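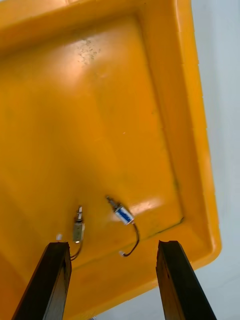 January, mid-morning, Niritz arm on the long bench.

Second go at choosing between the Skitham fingers and the older Rawashdeh pair for the solenoid job, and I must say I'm enjoying this one more than I expected! The small push-pull solenoids are awkward little beasts -- a metal body you can get hold of nicely, and then a lead and a white plug that wander off wherever they please. With two lying close together in the yellow tray I've been bringing the jaws down wide and closing slowly, 900 ms for the full stroke. The plan is 12 tries per finger set, same start height, no nudging parts by hand (I know, Anatole, I know).

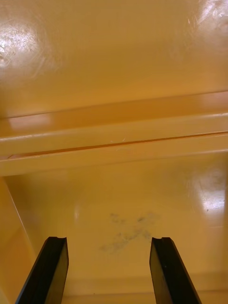 The other thing to sort out is glare. The yellow plastic is terribly shiny, and with the exposure left on automatic the wrist camera hunts about whenever a bright patch comes into view. I've fixed it at 620 for now and will try it again with the blind down. There's a greyish smudge on the plastic as well, which I'd like wiped off before we let the part finder loose on it.

Still to do: swap fingers, re-zero the jaw gap, ask Pliltbridge for softer pads.

Comments (2)

Anatole Pruvost
Could you log the jaw gap at each try too? Mine drifted last time.

bench2
Matt spray on a spare tray might be worth a go -- I've got half a can left.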